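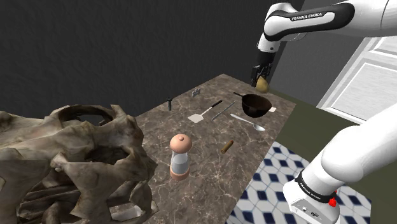
Foro > Simulación y manipulación > Paquetes de escenas
Tema: Paquete de cocinas de Grekance, ¿vale lo que cuesta? (mi experiencia tras un mes)

leobardo_z escribió:

Buenas a todos. Prometí en el hilo de Sternotent que contaría qué tal me iba con el paquete de cocinas de Grekance y aquí vengo a cumplir, con retraso y con café. Aviso de que me enrollo, los que me conocéis ya lo sabéis.

Para quien no lo tenga ubicado: Grekance vende escenas de interior ya montadas, con el brazo colocado, los objetos repartidos por la encimera y las físicas puestas, para que uno llegue y se ponga a probar agarres sin pasarse las tardes modelando cucharas. Lo compré en noviembre, la licencia individual, y lo he usado casi a diario en un equipo modesto, el mismo con el que hacía mis cosas de Clondier.

Empiezo por lo que me ha gustado, que es bastante. La encimera de mármol marrón me parece preciosa, con sus vetas claras, y además da juego, porque tiene una textura moteada en la que los objetos pequeños y pardos se pierden un poco. La captura que he puesto es de una de mis pruebas con el Franka, con esa cosita amarilla con pinta de patata entre los dedos de la pinza, cerca del borde del fondo. A mí me sirve muchísimo más que el cubo rojo de toda la vida. Una forma redondeada y algo bultosa te obliga a pensar por dónde la coges, y si tu planificador de agarres tiene manías, con ella las ves enseguida.

También me gusta que los utensilios sean variados. La espátula, el cuchillo y la cuchara son finos y están tumbados, y ahí es donde yo sufro. El molinillo de pimienta, en cambio, de pie y con su pomo redondo color melocotón, es un regalo para empezar.

Lo que no me ha gustado: la documentación. Viene un PDF escueto que te explica cómo abrir la escena y poco más. Para cambiar la masa de un objeto tuve que ir probando nombres de parámetros hasta dar con el bueno, y eso en un producto de pago me parece feo. Y la carga es lenta, al menos en lo mío.

En resumidas cuentas yo estoy contento, pero me gustaría oír a quien lo haya probado con más máquina o con más experiencia. Un abrazo a todos.

Leobardo Zamudio

---

marmita_azul escribió:

¡Leobardo, qué alegría leerte! Llevaba semanas dudando entre este paquete y el de Moldovan y me vienes de perlas.

Una pregunta de principiante, perdonadme: esa especie de calavera o de roca que se ve a la izquierda, tan grande, ¿viene con la escena o la metes tú? ¿Y el brazo tiene que esquivarla o es decorado? Es que yo quiero practicar planificación con obstáculos y una pieza así, con tanto hueco y tanta cresta, me vendría de maravilla.

---

leobardo_z escribió:

Viene en la carpeta de objetos grandes, y la colocas donde quieras. Lo de si cuenta o no como obstáculo se decide en el archivo de configuración: puedes dejarla solo visual, o con colisión simplificada, o con la malla completa. Con la malla completa mi ordenador se pone a soplar que parece que va a despegar, así que yo tiro de la simplificada. Eso sí, la simplificada rellena los huecos, y si lo que quieres es meter la pinza por ellos no te va a valer.

---

EVillalobos escribió:

Hola, compañeros. Con todo el cariño a Leobardo, al que leo desde hace años y del que he aprendido mucho, yo no soy tan optimista y creo que conviene decirlo antes de que alguien se gaste el dinero.

Tuve el paquete completo en el taller donde doy clase y acabamos dejándolo de lado a las pocas semanas. El motivo principal fue el rozamiento. Los valores que trae de fábrica son demasiado generosos: los dedos de la pinza agarran casi cualquier cosa como si llevaran pegamento. Mis alumnos se entusiasmaban, porque todo les salía a la primera, y luego llegaban al brazo real y la cuchara se les escurría una vez tras otra. Esa decepción es difícil de gestionar con gente que empieza, os lo digo con pena.

El segundo motivo es más de gusto. Me parece que hay demasiada atención puesta en lo bonito. Esa alfombra de rombos y cubos blancos y azul marino es muy vistosa, no lo discuto, pero yo preferiría que esas horas de trabajo se hubieran ido en medir bien los materiales. En Moldovan las cocinas son feas como un pecado y sin embargo las físicas se parecen mucho más a lo que luego te encuentras.

Dicho lo cual, si alguien busca imágenes para entrenar percepción y no contacto, entonces sí, adelante con Grekance.

Eustaquio Villalobos

---

leobardo_z escribió:

Eustaquio, maestro, qué gusto que te pases. Te doy la razón en lo del rozamiento, y tendría que haberlo puesto en el primer mensaje, porque yo lo cambié el segundo día y se me olvidó que venía así. Bajándolo, la cosa mejora mucho y el cuchillo ya empieza a dar los disgustos que tiene que dar.

En lo de la alfombra te llevo la contraria, con permiso. A mí ese dibujo me ha servido. Tengo un detector que separa el suelo de la encimera, y con un suelo liso no fallaba nunca y yo tan ancho. Con esos cubos que hacen efecto de relieve se me despistó por completo, y gracias a eso encontré un error que llevaba meses arrastrando. En casa de la gente hay alfombras así, y peores. La de mi suegra, sin ir más lejos.

---

tuercas_y_pan escribió:

Me meto en medio, que yo también lo tengo. Versión 12, actualizada la semana pasada.

Lo del rozamiento lo han retocado algo, pero sigue alto, coincido con Eustaquio. Lo que a mí me trae de cabeza es la sartén. Tiene el mango largo y en cuanto la levantas por ahí gira de una manera rarísima, como si todo el peso estuviera en la punta. ¿Os pasa? Escribí a soporte, me contestaron muy amables a los dos días y me dieron el número de incidencia 1035, por si alguien quiere sumarse y hacer bulto.

Y otra cosa, Leobardo: ¿qué es lo marrón que está tumbado al lado del molinillo? Yo lo tengo por un corcho y mi hijo jura que es un puro. Hemos discutido en la cena y todo.

---

leobardo_z escribió:

¡Jajaja! Pues yo le llamo «el cilindrito» y así me ahorro discusiones en casa. En el archivo lleva un nombre que es una ristra de letras y números, no aclara nada. Dile a tu hijo que lo dejamos en empate.

Con la sartén me pasa igual, sí. Abrí el fichero y el centro de masas está puesto a mano en un sitio que no tiene sentido. Lo corregí a ojo y va mejor, aunque no pondría la mano en el fuego. Me sumo a tu incidencia esta misma tarde.

---

EVillalobos escribió:

Perdonad la insistencia, pero fijaos en lo que estamos contando entre todos: que hay que bajar el rozamiento, corregir el centro de masas y adivinar los nombres de los parámetros. A un aficionado con paciencia le puede compensar, e incluso le puede resultar entretenido. Al precio de la licencia de centro, que cuando pregunté eran 3000, a mí no me compensa y me cuesta recomendarlo. Con eso le compro al taller bastantes horas de brazo de verdad.

Lo digo sin ninguna acritud, que sé que detrás hay un equipo pequeño y trabajador.

---

marmita_azul escribió:

Madre mía, ¡3000! Yo miraba la individual, claro, que es otra historia, y que con el descuento de estudiante se me queda en algo que puedo pagar si este mes no salgo mucho (y no está la cosa para salir).

Después de leeros me inclino por probar la demo. Tengo entendido que trae 2 escenas y que una es de cocina. ¿Sabéis si se puede tocar la configuración en la demo o está capada? Es que si no puedo bajar el rozamiento me voy a quedar igual que los alumnos de Eustaquio, contentísima y engañada.

---

tuercas_y_pan escribió:

En la demo se puede tocar todo menos exportar. Yo empecé por ahí. Busca el archivo de materiales y cambia primero el de los dedos de la pinza, que es el que más se nota, y deja los objetos como están hasta que veas cómo se comporta. Guarda copia antes, que yo no lo hice y tuve que reinstalar.

---

leobardo_z escribió:

Lo que dice tuercas, y añado un par de cosas de mi cosecha, marmita. Empieza por el molinillo, luego pasa a la patata (yo la llamo patata y que me corrija quien quiera) y deja los cubiertos para el final. Y prueba a poner los objetos pequeños cerca del borde del fondo, como en mi captura: allí el brazo trabaja más estirado y se ven defectos de la trayectoria que en el centro de la encimera pasan desapercibidos.

Eustaquio, en lo de la licencia de centro no te discuto nada, yo no la pagaría tampoco. ¿Tú tendrías por ahí los valores de rozamiento que medisteis en el taller? Si los compartes los meto en mi fichero y lo subo para todos, con tu nombre bien grande.

---

EVillalobos escribió:

Los tengo en una libreta, con mi letra, así que dadme un rato para descifrarlos. Son solo de metal y de plástico contra la goma de los dedos, de otros materiales no llegamos a medir. Os los paso en este mismo hilo. Y si con ellos la escena se comporta, Leobardo, seré el primero en rectificar.

---

leobardo_z escribió:

Trato hecho. Mientras tanto dejo subido mi fichero con la sartén corregida en la sección de descargas, con fecha 20 de diciembre de 2020 para que no lo confundáis con el anterior, que tenía un error en el molinillo. Si alguien lo prueba con la versión nueva, que me diga si le carga, que yo todavía no he actualizado.

---

tuercas_y_pan escribió:

Cargado en la 12 sin problema. La sartén ya no hace el molinete, aunque al soltarla me rebota un poco. Luego te paso el registro por privado.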